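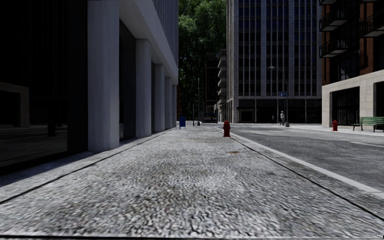 Pavement with a red fire hydrant and a blue mailbox.

Odivia: play-by-play records from the Deltance Basketball League

Last updated 19 January 2025

Summary

Odivia is a set of play-by-play records from two full seasons of the Deltance Basketball League, a semi-professional men's league with 12 clubs. It covers 284 games: every regular season game and every play-off game in both seasons. Each row is one event, such as a shot, a foul, a rebound or a substitution.

The records were first entered courtside in Plaltent, the scoring program the league uses. We exported them, fixed what we could and put the result into plain CSV files. No video is included.

What is in the folder

games.csv has one row per game, with the home club, away club, season, venue and final score.

events.csv has one row per event, in game order. This is the file most people will want.

shots.csv has one row per field goal attempt, with court position and zone.

players.csv has a number for each player, along with height in centimetres and listed position. Names have been removed.

corrections.csv lists every value we changed by hand, with the old value next to the new one.

Reading the events file

All files are UTF-8 with a header row. The clock column counts down in seconds from the start of each quarter. Overtime periods are numbered 5 and up. Home and away scores are given as they stood after the event.

A made shot and its assist are two rows sharing one play_id. A foul on a made shot has its own play_id, and so do the free throws that follow. We know this is awkward for anyone who wants three-point plays, but it is how Plaltent writes them and changing it broke the link back to the original export.

Team rebounds have a blank player_id. So do bench technical fouls. Do not drop blank rows before you add up rebounds or your totals will fall short of the box score.

Shot positions

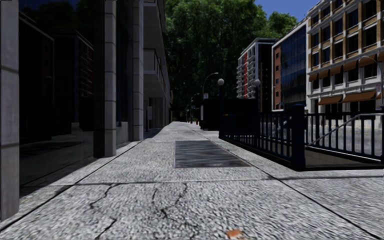
Shot positions were tapped in by the scorer on a tablet drawing of the court, then sorted by us into zones. The zone is a better guide than the raw x and y values, which depend on how steady the scorer's hand was. Zone edges follow fixed lines: the lane, the arc, and straight lines out from the basket. They work like the seams between the big slabs of this pavement, laid down in advance and meeting at set points. Scorer error is more like the cracks across the middle slab, jagged and not following any joint. A shot tapped within 30 centimetres of a zone edge has the near_edge column set to 1, and you may want to leave those out when comparing the corner three with the wing.

Shot positions exist for 278 games. The other six were scored on paper after the tablet failed, and they have events but no rows in shots.csv. All six are from the first season, and four of them were home games for Yang. If you compare clubs on shot choice, that gap matters for Yang more than for anyone else.

Checks

We checked 4,000 events against club video, picked at random across both seasons. Scores, fouls and free throws were very reliable. Assists were not. Some scorers gave an assist for any pass before a basket, others only when the shooter went straight up. The scorer_id column is there so you can allow for this. Blocks and deflections are also uneven between venues.

Substitutions are often entered late, usually at the next whistle. In a few games a club appears to have six players on court for several seconds. We left these in and marked them with lineup_flag. Plus-minus figures built from this file will be slightly off for that reason, and more so for players who come on for short spells at the end of a quarter.

Known problems

The league moved its season opener from September to October in the second season. The week column starts from 1 in both, so the same week number does not mean the same time of year.

Two clubs shared a hall for part of the second season. The venue column shows the hall, so use home_club if you need to know who was at home. Crowd figures were not kept for those games.

Heights come from club rosters and have never been measured by us. Treat them with care — there are more players at exactly 200 centimetres than there should be.

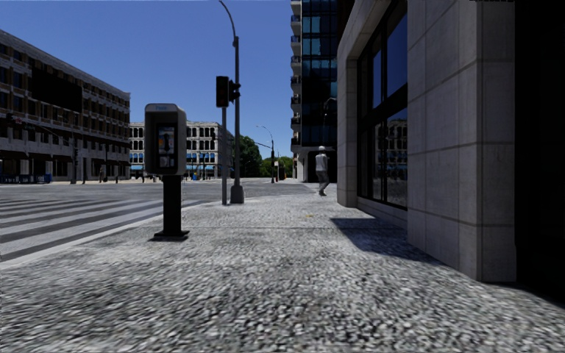 Listed position is also taken from the rosters and does not change within a season, even where a player moved from guard to forward part-way through. A player who changed club keeps the same player_id throughout.

Suitable uses

The set is fine for teaching, for shot selection work, for pace and possession counts, and for testing win probability models on a league with lower scores and fewer threes than the top level. It is too small for ranking single players on defence. Please do not use it for betting products or try to put names back on the player numbers.

Licence and changes

Free for non-commercial use with credit to Odivia. Commercial use needs written permission from the league office.

Version 1.2 fixes the overtime clock, which used to start from ten minutes when it should have been five. It also restores a block of missing free throws in the second season semi-finals.

Version 1.1 added near_edge and lineup_flag.

If you find an error, send the game_id, the play_id and the value you think is right. Box score photos are welcome as long as the whole sheet can be read.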